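The Plates Stay Out
How one household in Fonville gave up on the cupboard and learned to live off a dish rack

10 August 2021

For most of the year the upper cupboards in Eliseo Zamudio's kitchen hold paper goods, a blender with no lid and 221 index cards of recipes in a shoebox. The dishes he eats from are on the table. He washes them, stands them up to drain, and takes them out again at the next meal.

Zamudio rents the ground floor of a narrow house on Cárdenas Street. The kitchen has one short counter, and the stove takes up half of it. When he moved in, he owned a boxed dinner service for eight. He used two plates from it and moved the rest from shelf to shelf. Last September he gave the set to his sister and started over with a few pieces in plain colors, bought one or two at a time at the Grina, a secondhand hall near the bus depot. He paid 30 dollars for everything, over four visits.

The white plate came first. It was the largest one on the table that day, and it is the one he uses for company, for carving and for fruit. He is particular about fruit. Pomegranates go on a plate, whole, until somebody wants one. 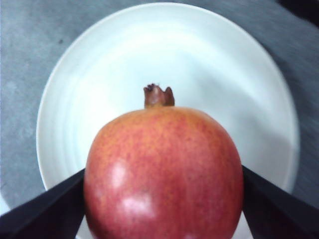

Marisela thinks the whole arrangement is a mistake. Dishes left in the open have to be washed twice, she says, once after you eat and once before, and a cupboard door costs nothing to close. She kept the set for eight and has it behind glass.

Zamudio does not argue with her much. He says a plate he uses every day has no time to get dusty, and if one does sit for a week he rinses it. The rack itself is another matter. He admits that crumbs and lint find their way into the bottom of it, and he takes it to the sink every couple of weeks and goes over it with an old toothbrush.

Color was an accident at first. The Grina sells by the piece, and matching anything there takes patience he doesn't have. After the white plate he found a light blue one, and after that some pale green. He stopped when he had enough for himself and a guest or two. He likes that people remember which dish they had last time and ask for it again. His nephew will eat soup from green and from nothing else.

Shape gave him more trouble than color. Wide, flat dishes stand up well and dry fast. Deep ones lean, hold water in the foot and take up the space of three plates. He dries those by hand with a towel and puts them down wherever there is room. 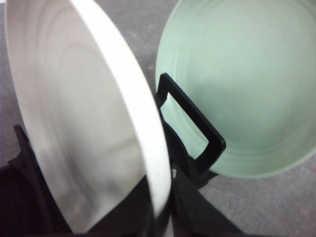
Choosing a rack

The first rack was coated wire, from a supermarket. It rusted at the welds in two months and left orange marks on the rims. The second was bamboo, which looked good and went gray underneath. The third is the one he still has, a low black plastic tray with upright dividers, and it cost less than either of the others.

What he looks for now is simple. The slots should be wide enough for a plate with a thick rim. The dividers should be tall enough that a big plate doesn't tip forward when its neighbor is pulled out. The floor should have ridges, so the bottom edge isn't sitting in a puddle. He measured his largest plate before he went shopping and wrote the number on his hand.

He also leaves slots open. A full rack, he says, is a cupboard with no doors. His rule is that small plates go at the two ends and the middle stays free for whatever was just washed. The white plate usually lies flat on the table next to the rack, ready for use.
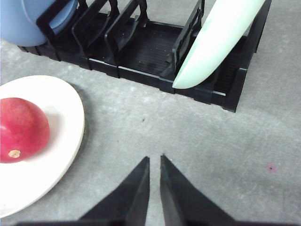
Blue at one end, green at the other, and the white within reach.

The table is the part visitors comment on. It is gray and a little mottled, and it doesn't show much. Zamudio found it through a notice at Zuvside, the hardware store on the corner, and carried it home with a neighbor, 133 steps by the neighbor's count. It is where he chops, eats and pays bills. The rack has its place toward the wall and everything else happens in front of it.

On a normal evening the routine takes a few minutes. He scrapes, washes the glasses, then the plates, then the pan. Plates go into the slots with the face turned the same way, which he says helps them drain and makes them easier to grab with one hand. Whatever is going to hold fruit gets dried right away, as a wet dish will soften the skin on anything left in it overnight. 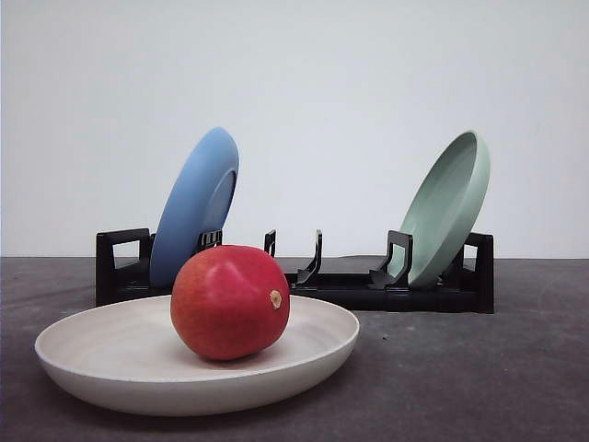

He eats the fruit late, standing up, usually after the radio is off. Then the dish gets a rinse and a wipe and goes back where it was. In the fall he buys more than he can finish and gives some away on the stairs, in a paper bag, with no note.

He has room for one more plate and is in no hurry about it. The last time he went to the Grina there was a yellow one with a chip on the rim. He picked it up, put it back and bought a potato peeler.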